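# Visit to the Virncombe cannery and pack test rooms, March

The group met at the gatehouse at 8.40 and was split into two parties. Ours was taken round by Myung-ja Tak, who looks after seaming quality on the two fish lines. The other party went to the boiler house first and I did not see that part of the site, apart from the condensate tanks from the yard.

Virncombe packs mackerel, beans and a small amount of fruit. The site has been extended three times and the flow of product is not straight: empty bodies come in on the north side, cross above the filling hall on a cable conveyor, and drop to the fillers through a twist that turns them open end up. Rinsing takes place in the twist. The rinse water is recovered and used for floor washing.

Line 2 was running at 188 cans a minute during our visit. The rated speed is higher, but the brine dosing head had been changed the week before and they were still bringing it up. Headspace is checked by depth gauge at the start of each shift and after every stop.

The seamers are Horgan four-head machines, the older of the two rebuilt. Double seams are sectioned and measured for body hook, cover hook and overlap. Tak passed round a tray of cut sections, including two with a short cover hook, and asked the party to find them. Most of us found one.
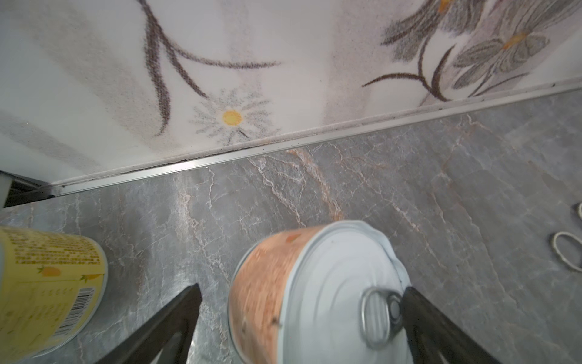 Wall finishes came up twice in questions, once for the wet side and once for the dry rooms. In the filling hall everything to head height is coated steel, coved at the floor and hosed down at the end of the shift. The dry rooms follow no such rule, and a panel printed with grey and yellow flowers would never pass on the wet side whatever it was made of, if only for the dark gap where it meets the silver trim. Tak's view was that joints cause more trouble than surfaces. The hall had been resealed along 118 metres of coving in the last shutdown, and two short lengths had already been marked for doing again.

Retorting is by steam and air in six horizontal vessels. Baskets are loaded on the north side and leave on the south, with a fence between, so an unprocessed basket cannot be put back with processed stock. Each basket also carries a heat-sensitive tag. The charts are electronic but a paper copy is signed at the vessel. A member of our party, Taras Derkach, asked about come-up time on part loads. The answer was that part loads are made up with dummy cans filled with water, so that the vessel always sees the same mass.
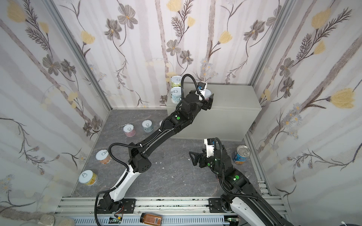

Cooling water is chlorinated and tested hourly. The concern is the seam, which is still slightly relaxed while the can is hot and can draw in a trace of water as the vacuum forms. For the same reason there is a rule against handling wet cans, and the baskets stand on a tilt until drained. The incubation store holds samples from every batch at two temperatures. On the day it held 3,042 cans, on racks labelled by week. Release needs a clear result from both temperatures.

Complaints are handled from the same corridor. The log for last year had 1,193 entries across all products, of which the largest group by far was transit damage. Easy-open ends came second, and the discussion of these was the most useful part of the morning for me. The score has to be deep enough to tear and shallow enough to survive the retort, and the working window is narrow. Ends are bought in from Filholm in sleeves and the residual score thickness is checked on arrival.
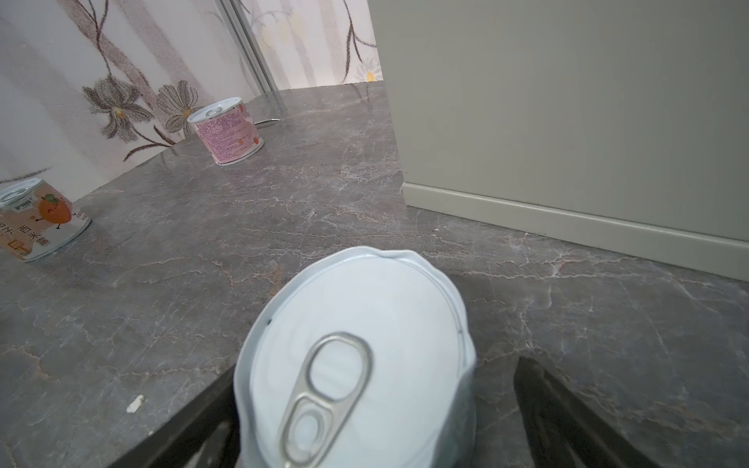
Dented stock is sorted by where the dent falls. A shallow dent in the body wall is accepted for staff sale. Anything on the seam or across the score is scrapped. Tak said the rule was tightened after a trial in which seam dents too slight to feel with a thumb gave a measurable loss of vacuum. The trial report can be requested from the site office.

The last stop was the label store, which is kept at a steady humidity to prevent curl. Paper labels are being replaced by printed bodies on the fish lines only. Beans will stay on paper as there are too many small customers with their own designs.

Points to follow up:

- Copy of the seam dent trial report.
- Dummy can specification, in particular whether the fill is changed between cycles.
- Sealant used on the coving. Tak thought it was a Rellitz product but was going to check.
- Date for the boiler house, for those who missed it.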